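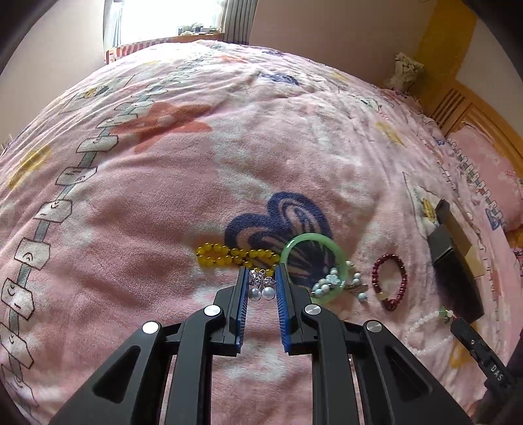

13 April 2019

My aunt left me her jewelry in January and I only got to sorting it this month. She wasn't rich and most of it isn't worth much, but she kept everything, and she wrote almost nothing down. So I've been learning how to do an inventory for insurance, which I had managed to avoid my whole adult life.

The first thing I learned is that my renters policy has a limit on jewelry. Mine tops out well below what I assumed. Anything over that has to be listed item by item, with an appraisal for each one. I called the company and spent 22 minutes on hold to be told it was on page 5 of the booklet they mailed me. It was.

I took a bag of things to Pádraig Brophy, who has a small repair shop in Prasgate. He looked at all of it in one sitting and told me straight away that most of it didn't need paperwork. Three pieces did. The one I figured was costume, a ring with a dull brown stone, came back at $2650. The brooch I was sure was the good one is plated brass.

Jade was the part I knew least about. Some of it is treated with resin to improve the color, and you can't always tell by looking. He said he wouldn't put a number on jade himself and that I should send it to a lab if I wanted one. I haven't decided. The test costs money and I'd keep it either way.

Pearls are easier. They don't like perfume, hairspray or being left in a sealed plastic bag for years -- my aunt did all of these. Wipe them with a soft cloth after you wear them and store them away from anything that can scratch. If they're strung, get them restrung when the thread starts to look loose.

For the list itself I'm using a plain spreadsheet: what it is, any marks, where it came from if I know. My cousin Senan Kinsella remembers more than I do, so I've been reading him the rows over the phone. He's sure the amber came from a trip to the coast. His mother says it came from a catalog.

I still have one tin left to go through. It's mostly single earrings and watch parts, and I've put it on the shelf for now.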